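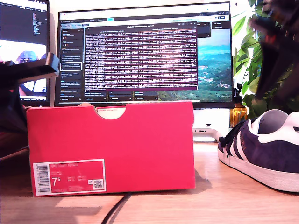
Minutes taken by the Femow bench team, Skerby office, 22/06/2018

1. Minutes of the last meeting. Agreed, after a correction to the spelling of Pondano.

2. Shoe box task, gripper fault. The left gripper closed on the lid and declined to let go. The log gave error 409 and then repeated it up to 3000 times, in case we had missed it. The stop button worked. The box did less well and has been replaced.

Cause not known. Tymoshchuk firmware suspected, as usual. Force limit was set to 100; the test plan says otherwise.

ACTION: limit to be checked before every run, by whoever starts it.
ACTION: hands off the desk while the arms are powered, including to rescue a sneaker.

3. Plant. Stays. Watering deferred to next meeting.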